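Category: Community Visits and Open Days

Report on the February visit to the Dastlow Toy Library

Members of the Lidska Early Learning Network visited the Dastlow Toy Library in February, at the invitation of its manager, Ctibor Lukáč. The library had recently completed a review of its lending collection, and the visit was arranged so that member centres could see the new sorting and storage system before ordering for the coming year.

The group assembled at 10 in the morning in the front reading area. Mr Lukáč gave a short account of the library's history. It began with 88 donated items kept in a church hall and now lends to families, playgroups and home-based carers across the district. Borrowing is free for the first 30 days, after which items may be renewed once.

The collection is divided by type of play, and each type has its own colour of label. Puzzles and building sets are held along the north wall. Balls and pretend food, which are the most frequently borrowed items, are kept in low open tubs so that children can choose for themselves. Several members remarked that their own centres store these items too high for younger children to reach. The Trirkmont centre has since asked for the measurements of the tubs.

Returned toys pass through three stages: washing, checking and relabelling. Checking is done by hand. Staff look for split seams, loose parts and worn surfaces, and anything doubtful is set aside for a second opinion. Soft and moulded toys are squeezed firmly during the check. The library replaces its balls more often than any other item, and the annual budget for replacements is 400 dollars.

Visitors were then shown the play table, where small groups of toys are set out by shape and size. A recent selection included an orange toy basketball, a bunch of purple toy grapes and a smaller dark grey ball with red speckles.

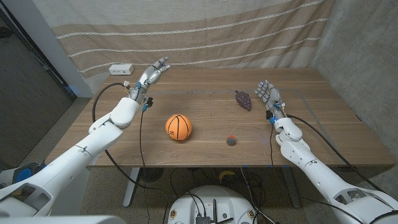
Mr Lukáč explained that mixed groups of this kind encourage children to compare and name what they are holding, and that an adult need only sit nearby and listen. The Yeon playgroup has used the same approach with its toddlers and reported longer periods of settled play.

Members asked about the cost of labels, the lending of larger outdoor items and the handling of lost pieces. A copy of the library's checking sheet will be sent to each centre. Centres wishing to borrow a starter tub should apply to the network office before the end of term.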